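Notes from the Teaching Bench

25 October 2019

Several of you wrote in after the September issue to ask what we meant by "the bag work," which we had mentioned in one line at the very bottom and then (our fault entirely) never said another word about. So this month the bench gets the long slot, and I hope you'll pour yourself something warm, because I do tend to go on once I get started on this subject.

The bag work is part of the Loltden project, which regular readers will remember as the one where we teach a pair of arms to tidy up ordinary household things. We'd had a good run with cups and folded towels over at the Skestdale shop, and it was getting a little comfortable. Then somebody brought in a child's backpack and set it down, and we spent most of an afternoon trying to get it to stand up, and that was the end of feeling comfortable!

Bags are wonderful teachers. A cup is the same cup every time you reach for it, but a backpack changes shape the moment you touch it. The straps go wherever they like. Mesh pockets catch on a fingertip. Padding that looks firm gives way when you squeeze it, and a zipper pull that was on the left a minute ago has swung around behind. If you have ever tried to get a family out the door in the morning, you know all of this already. An arm doesn't know any of it until a person shows it, over and over, with a good deal of patience.

The way we do the showing is simple enough to describe and rather harder to do well. One of us sits at the hand controls, which are a pair of small arms with the same joints as the big ones, and whatever we do with the small arms the big ones copy. Close your left hand, and the left gripper closes. Turn your right wrist and the right wrist turns. Each time through a task is saved from start to finish, with the motion and the camera views together, and later on the learning software goes through the whole pile and tries to work out what we were up to. 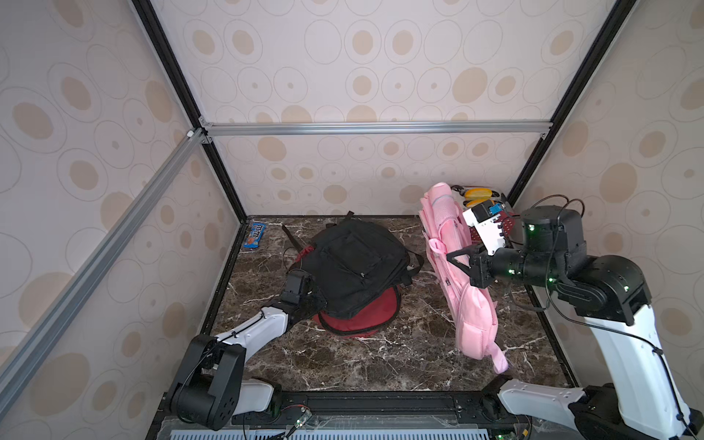 Most people who try the controls for the first time grip much too hard. I certainly did. There's no feeling of weight coming back to your hand on our setup, so you have to learn to judge everything by eye, and the natural thing when you can't feel a strap is to squeeze it for dear life. The software learns that too, unfortunately. We had a stretch of recordings early on where every bag was being handled like a live fish, and those had to go.

The other habit to unlearn is fussing. A person straightening a backpack will give it a pat, lift it a bit, let go, change their mind, and lift again from the other side. It looks perfectly natural in life and it is terribly confusing to learn from. So we ask whoever is driving to pick a plan before they start and stick with it, at an even pace, and to come to a real stop at the end. If the bag flops over halfway, that's fine. Carry on and fix it. We keep those runs, and some of them have been the most useful of the lot, as a robot that has only ever seen things go well has no idea what to do when a bag slumps sideways.

For the two-handed part, it helps to let one arm be the quiet one. Settle it against something or hold it still, and do your thinking with the other. New drivers want to move both hands at once, like playing the piano, and they get tired in no time. We limit each turn at the controls to a short spell and then swap seats, and I would recommend that to anyone setting up something similar.

As to how far along we are, the full collection now stands at 2,338 saved runs across all the Loltden tasks, and 114 of those are bags. That is a small share, I know. Bags are slow! Every reset means arranging everything by hand in a new way, and we try hard not to fall into laying things out the same way twice.

We also owe a thank-you to Kovács, who turned around our replacement gripper fingers much faster than we had any right to expect, and to the folks at Tomico for the loan of the second set of hand controls. Having 2 sets means one can be on the repair table without the whole day stopping, and if you've been following along since spring you'll know how many days stopped.

If you'd like to come and try a turn at the controls, we would love to have you. No experience is needed, and people who sew or play video games tend to pick it up quickly. Reply to this newsletter with a couple of times that suit you, and bring along an old bag you can spare, the floppier the better. We're especially short of drawstring ones.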